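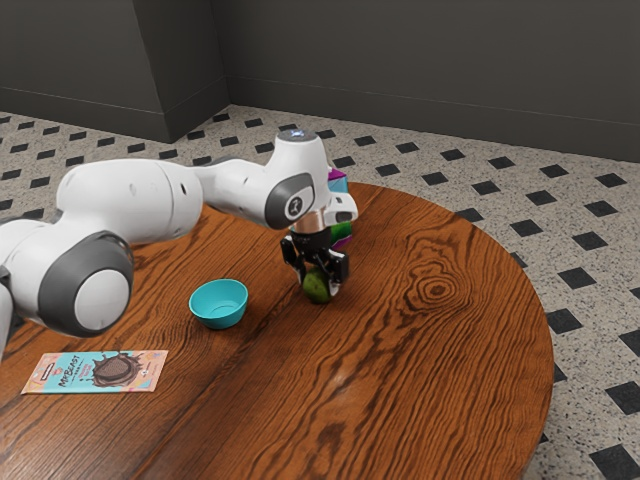 Tabletop scene in Skastix, arm holding the green fruit.

February 13, 2020

I have been using Skastix since December. It is a paid simulator for robot arms, sold by Jivside, and I said I would write something once I had used it enough. I am at 238 saved runs now.

A license costs $100 for the year. You get a few rooms, some arms and grippers, and a pack of household objects. I mostly use the round table with a bowl, a carton, some fruit and a chocolate bar. Setup took me an evening, most of it graphics drivers.

Moving the arm by hand is easy. Scripting it is slower to learn, and the manual skips the part on gripper force. Eilidh Ogilvie sent me her notes on that and they saved me a lot of time.
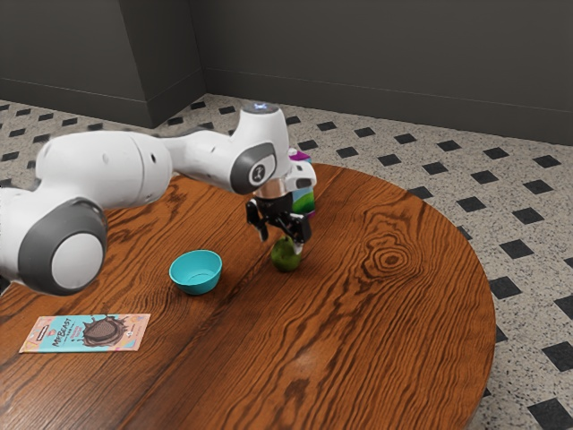 Gripper pointing down at the pear.

I tried Godar before this. It is free and it loads faster, but the fruit kept sliding through the fingers and I gave up on it. Contact is better in Skastix. Round things still roll away if I come in too fast.

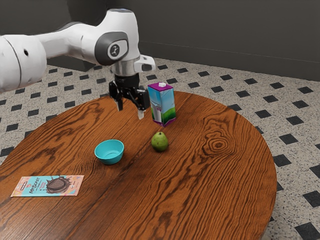

My other complaint is the batch limit. The basic license stops at 1000 steps per run, so longer jobs have to be split in 2. Support told me the next version raises that. I will renew if it does. The Alarcón object pack is extra and I have not bought it yet.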